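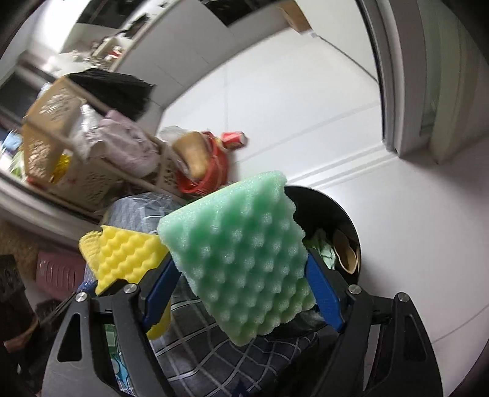
Lodus gripper, the sponge week

Posted 11/10/25

I've been doing pick-and-place runs at home with the Lodus since July, and this page is for the week it went wrong on me. The job list for that week was soft stuff only – sponges, cloths, bags, anything that squashes. I had a target of 800 grabs and got to 572 before I noticed that the width reading had been lying to me!

The trouble was a slipping encoder collar inside the handle. With the fingers fully open the log said 85 mm, fine, same as always. Squeeze something and let go a few times, though, and the reading crept. By the end of a session it was off by 8 mm, so a squashed sponge and a barely touched one could look the same in the data. With a hard block I'd have caught it on day one. Foam just gives, and I kept blaming the foam.

Green and yellow sponges, bumpy side and all, between the blue pads. Two at once is a miserable grab to log even with a good reading, and I love it anyway.

Baskets behind, the tan one with the broom head across the top and the red one next to it. The round black bin is over to the right of the green sponge. Things went from one to another all week, and I moved them closer together every time my knees complained.

Those silver screws on the fingers and linkages were my first suspects. I tightened every one of them (twice) and the drift carried on exactly as before, so please learn from my wasted evening and open the handle first.

Korneck sent a new collar and a dab of thread lock, and I now close the fingers on a Gutia gauge block before and after each session. If the two readings don't match, the session goes in the trash. All the sponge runs went there too, sadly. The Shearer jig for checking both pads at once is still on order, and I'll redo the yellow sponge when it gets here.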